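Onden gripper fault review
Minutes, May 31, 2021

Present: Siriporn Tanasarn (chair), Ratree Sriwong (minutes), bench staff.

1. Minutes of the February meeting
Accepted. S.T. noted that the action on pad wear was marked closed in February and is back on the agenda today.

2. The fault
Ratree reported that the hand-held unit again logged its fingers as fully closed when they were partly open. The log shows 2,021 grasps since the last service. Khamphan's written reply blames operator handling. S.T. asked what handling would make a position reading wrong in only one direction. The reply does not say. It also calls the fault "resolved by recalibration." Ratree recalibrated twice and the fault came back both times, the second time within 6 grasps.

3. Safety
One pinched finger, no treatment needed. The operator had reached in on the strength of the closed reading. S.T. does not accept the wording "minor user error" in the draft report and wants it taken out. Bevlow's offer of a firmware patch was discussed. No test results came with it, and the meeting was not willing to install it on trust.

4. Decisions
The closed reading is not to be used as a signal that it is safe to touch the pads. Power off first, every time. The patch waits until Bevlow sends results. The pads stay on for now, as changing them would muddy the next test.

5. Actions
Ratree to write to Khamphan again and ask for the raw calibration data. S.T. to rewrite the incident report.
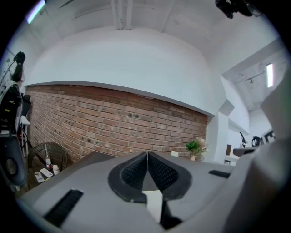 Ratree added that if the data has not come by the next meeting, she would like the report to say so in plain words. Agreed.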